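Dolline Wood Floor, Light Tan
Solico Interiors / Flooring / Wood Floors

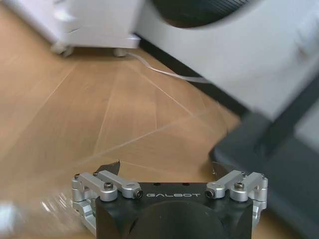
Light tan wood floor with faint grain and pale seam lines.

Dolline is a wood floor in a warm honey-beige color, supplied by Solico for training rooms, workshops, studios and offices. The grain is faint and the tone is even enough to suit rooms in which furniture and equipment are moved from one week to the next.

Layout

Dolline is made to order in large panels. The customer may choose a straight layout or an angular one, in which the seams run diagonally across the room in different directions. An angular layout requires a floor plan showing doors, columns and any fixed furniture. Solico returns a panel drawing for approval before cutting begins. Changes requested after approval are charged at the rate stated in the order confirmation.

Seams are finished in a pale tone as standard. A darker seam finish is offered under the name Ramalho and must be specified for the whole room.

Ordering

Smallest order: 200 square feet
Sample set: 2 pieces, one with a seam
Lead time: 9 weeks from approval of the panel drawing
Matching trim: Prisar baseboard and door strips, ordered separately

Samples are lent for one month. Customers are asked to view them in the room where the floor will be laid, under both daylight and the usual evening lighting. Wood varies from panel to panel, and a small difference in color between the sample and the delivered floor is not considered a defect.

Installation

The subfloor must be level, clean and dry. Panels are to be stored flat in the room for at least two days before installation, with the heating set as it will be during normal use. Installation by a Solico crew is available in most service areas. Customers using their own installer will receive the laying instructions together with the numbered panel drawing, and the numbering should be followed from the main door inward.

Care

Sweep or vacuum with a soft brush. Wipe with a well-wrung cloth and a cleaner made for finished wood. Steam cleaners and scouring pads are not to be used. Felt pads should be fitted under chairs, benches and stands, and replaced when worn. Heavy items should be lifted into place and not dragged. Standing water must be removed at once, particularly along the seams.

Spare panels

A spare panel may be added to any order at the original price. Later requests are filled from current stock, and the color may differ slightly from the installed floor.

Questions on layouts and panel drawings may be addressed to Wouter Van der Linden, Flooring Department. Please include the room dimensions and, where available, the floor plan.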